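Soft Hands at the Snack Table

At Kerkus, a small gift-box packer in Trenormont, the day used to start with sore wrists. The company has filled trays of cakes and dried fruit by hand since 2002, and anyone who has done it through a holiday rush will tell you about the thumbs!

Now 16 people there spend part of each shift teaching machines to do the pinching. They work with hand-held grippers, two fingers apiece, and every pick they make becomes a lesson for the packing arms built by Tritix. 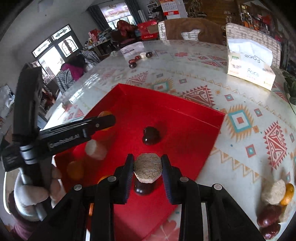

The packers turned out to be wonderful teachers. They know how hard you can squeeze a cake before it crumbles, and which fruit likes to roll away. One morning in May they recorded 321 picks before lunch, then argued happily over whose were the neatest.

The job itself has changed too. Packers swap tasks every 15 minutes, so the same hand never does the same thing all day. The first arm, nicknamed Moriarty, handles the plain cakes and still gets scolded when it drops one. Tangerines remain a job for people, and the packers are already planning how to teach those next.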